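Abro hilo sobre cómo he pasado de pagar de más en la luz a entender mi factura. Va largo, pero igual le ahorra a alguien la tarde que perdí yo.

1/ Vivo de alquiler, piso pequeño, todo eléctrico. No hay gas. Llevaba desde que me mudé con el mismo contrato, el que dejó el inquilino anterior. Cambié el titular y el número de cuenta y no miré nada más.

2/ El lunes 28 de mayo llegó la factura y por primera vez la abrí entera. Hasta entonces miraba el total en la app del banco y ya.

3/ Lo primero: la potencia contratada. Es lo que pagas por tener disponible una cantidad de kilovatios, los uses o no. Yo tenía una potencia pensada para una casa con vitrocerámica, horno, aire y secadora funcionando a la vez. No tengo aire. No tengo secadora.

4/ Para saber cuánta necesitas hay que mirar el máximo que has llegado a demandar. Viene en la web de tu distribuidora, que no es la misma empresa que te cobra. Te registras con el CUPS, un código larguísimo que empieza por ES y está en la factura.

5/ Ahí ves mes a mes tu pico. El mío estaba muy por debajo de lo contratado, incluso en enero con el radiador puesto. Bajé la potencia un escalón. Podría haber bajado dos, pero no quería que saltara todo con el horno y la lavadora.

6/ Ojo con esto: en general solo puedes cambiar la potencia una vez al año. Y volver a subirla cuesta más que bajarla. Mirad los picos de invierno antes de pedir nada.

7/ Segundo: los servicios añadidos. Yo pagaba un "mantenimiento Zavmont Hogar" todos los meses. Nunca lo usé. No sabía que existía. Cubre averías eléctricas dentro de casa con una lista de exclusiones de varias páginas.

8/ Para darlo de baja hay que llamar a otro teléfono distinto del de la comercializadora. Me dijeron que tenía permanencia hasta julio. Pedí el contrato firmado. No apareció. Me lo quitaron ese mismo día.

9/ Pedid siempre el documento firmado. Por escrito, con número de incidencia. Por teléfono te cuentan una cosa y luego en la factura sale otra.

10/ Tercero: la tarifa. Estaba en una de precio fijo de Irkholm que en su día era barata y se había ido renovando sola. Te mandan una carta avisando. La carta iba a nombre del inquilino anterior, así que imaginad.

11/ Comparé con el comparador público, el oficial, no con los que te piden el móvil antes de enseñarte nada. Metí mi consumo real. De un mes a otro varía bastante: 200 kWh en primavera, 300 en los meses de frío.

12/ La diferencia entre la oferta más cara y la más barata con mi consumo pasaba de 100 euros al año. No me hago rico, pero es rellenar un formulario.

13/ Me quedé con una de Budcombe con discriminación horaria. Tres tramos: punta, llano y valle. El valle es de medianoche a ocho de la mañana, más fines de semana y festivos nacionales enteros. La lavadora ha pasado al sábado.

14/ El termo es lo que más se nota. Le puse un programador de enchufe y calienta de madrugada. Comprobad antes que el programador aguanta la potencia del termo -- los baratos a veces no, y eso es peligroso. Si no lo tenéis claro, electricista.
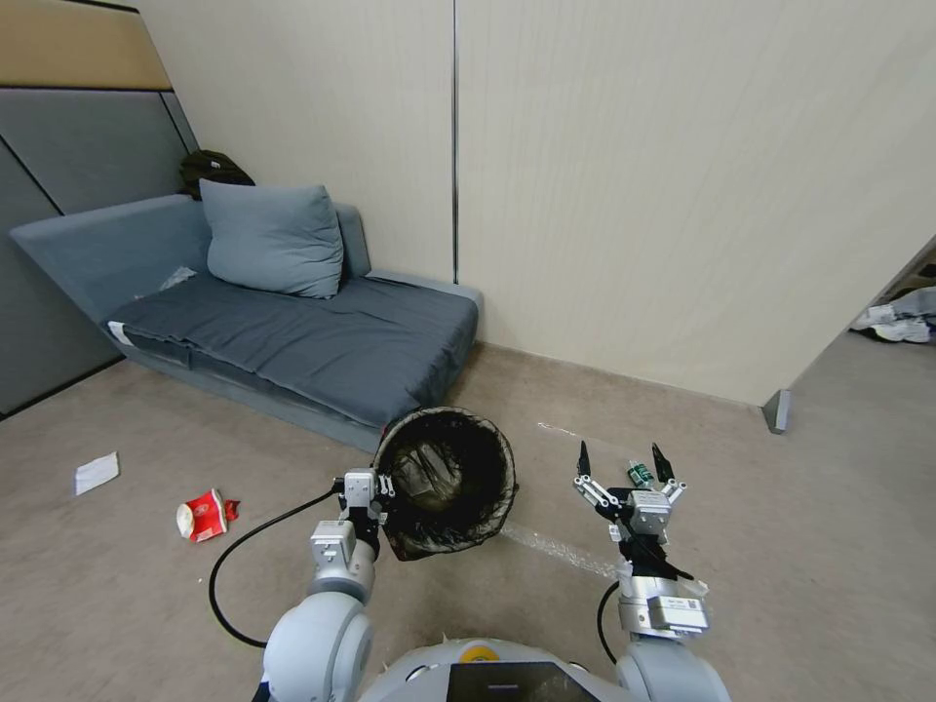 15/ El standby lo dejo para el final porque es donde menos se ahorra, aunque sea de lo que más se habla. La tele y el router apagados por la noche son céntimos. Yo tengo una regleta con interruptor y poco más.

16/ Calefacción: bajar el termostato un grado se nota bastante más que ir desenchufando cargadores. Y un burlete en la puerta de entrada, que en mi caso dejaba pasar el aire del rellano todo el invierno.

17/ Me preguntáis por el bono social. Depende de la renta y de cuánta gente viva en casa, y además hay que tener la tarifa regulada. Si creéis que os puede tocar, miradlo antes de pasaros a una de mercado libre.

18/ También me preguntáis por Tehrani. La miré. Buen precio el primer año, pero la subida del segundo venía en la letra pequeña. A lo mejor a alguien le compensa si se pone una alarma para cambiarse a tiempo. Yo sé que no lo voy a hacer.

19/ El cambio de compañía tardó unos días y no hubo corte. No viene ningún técnico. Te llega una última factura de la antigua, con los días sueltos. Guardadla.

20/ Lo siguiente es el seguro de hogar, que también se renueva solo y tampoco me he leído. Si alguien sabe si el del casero cubre mis cosas o solo el continente, que me lo diga.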